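Last updated: Feb 14, 2026

Brown paper on the work table

I covered the long table in brown paper again. The last sheet was from September and had glue and pencil marks all over it. Renato Javier gave me the end of a roll he bought in Vandport, so it cost me nothing except tape. I pull it tight, fold it under at the corners and tape it to the underside. It took 25 minutes, mostly because I cut the first piece too short.

After that I had to decide what goes back on the table. I have tried keeping everything in drawers and I end up not using any of it. So the scissors stay out, and so do the books I'm reading from that week. 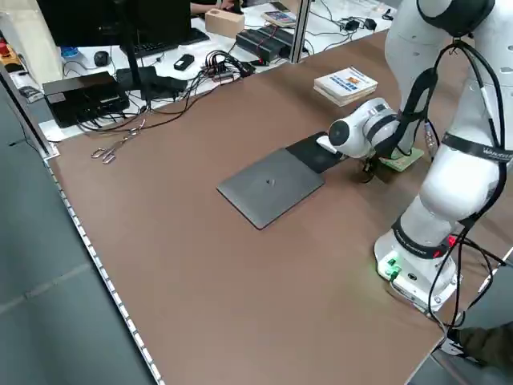

My rule is that flat things can stay if I use them every day. Books get stacked. If a stack goes past two or three it goes back on the shelf in the hall, which Mirta built for us and which still leans a little.

Pens are the other problem. I used to have them in a long tray and they rolled out whenever I bumped it. A mesh cup is better. I went through all the markers and threw out 7 that were dried up, and the cup only gets the ones I reach for.

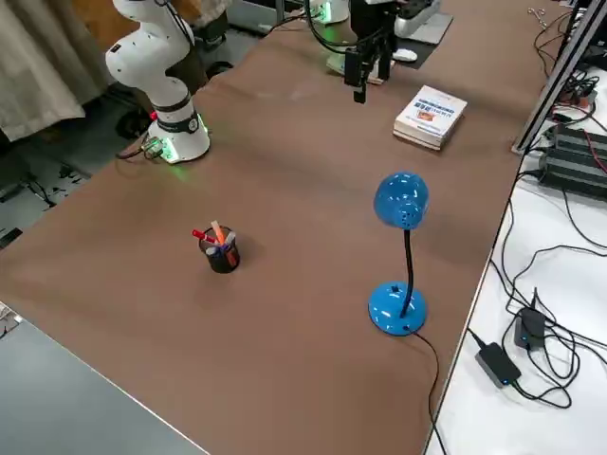 The lamp I like to keep near the edge so the light comes in from the side. Blue was not my first choice but I'm used to it now.

Next I want to do something about the floor under the table. Vlasta says a rug will catch every scrap of paper, and she's probably right. I may just sweep more.

Filed under: Home, Work Table, Tidying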